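11 April 2026

Fault day. Writing it down tonight while the order of things is still clear.

Started the morning with 30 takes planned on the hand-held pair and stopped early. The first few looked normal on the laptop. Then the right unit began to report its jaw as open when I had it squeezed shut in my hand. The reading sat at 217 and stayed there whatever I did with the trigger. Full scale is 800, so 217 is nowhere near either end stop, and the logger did not flag it. That is the part I dislike. A dead channel I would have caught in a minute. A plausible number got through.

Swapped the two units between ports. The fault followed the unit, so the port and the Sorex hub are cleared. Restarted the logger anyway. No change.
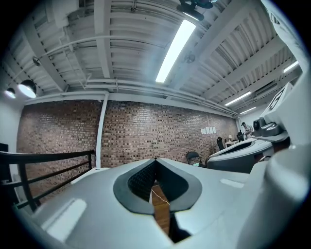

Both units on the upper floor, brick wall side.

Next suspect was the signal lead. With the unit held still and the lead flexed near the strain relief, the value jumped to 0, then to 640, then back to 217. Repeated it until I was sure. So the conductor is broken inside the jacket, or nearly, and it makes contact depending on how the wrist is turned. That explains why the bench check passed last night. On the bench the wrist does not turn.

Worse is what it does downstream. The Gretosix arm follows the recorded jaw value directly. I had replayed one of this morning's takes on it before I understood the problem, and the arm closed hard on the fixture at a point where my own hand had been open. I was standing outside the tape and the stop button was in my hand, so there is nothing to report except a bent finger pad. Still, the speed limit was set for a person who trusts the data. I have cut it to 30 percent and it stays there until the Fustel software rejects a step that large. I should have asked for that check last June, when the first lead failed in a different place.

Went back over the marker tracking to see whether position was affected too. It was not. The pose track runs smooth through every jump in the jaw channel, so the fault is confined to the one lead.

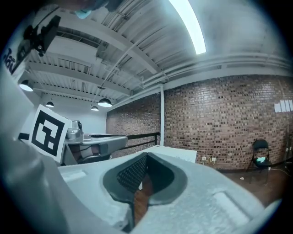

Marker card and second gripper, railing behind.

Decisions, so I do not argue with myself tomorrow. All takes from this morning are marked bad, including the ones that look fine. The right unit is tagged and out of use. The spare lead from the Nedeljković order is the old type with the short boot, and I would expect it to fail the same way, so it goes on for testing only — no replay from it. The bench check gets a wrist rotation added, both directions, with the jaw held closed.

Still open: why the value settles at 217 in particular. A floating input should drift, and this one does not. Possibly a leakage path through the damaged jacket, possibly the filter in the logger holding the last good sample. I can separate the two by turning the filter off, which I did not think of until I was on the stairs.

Wrist sore from the flexing. Filter test first thing, before the lead is touched.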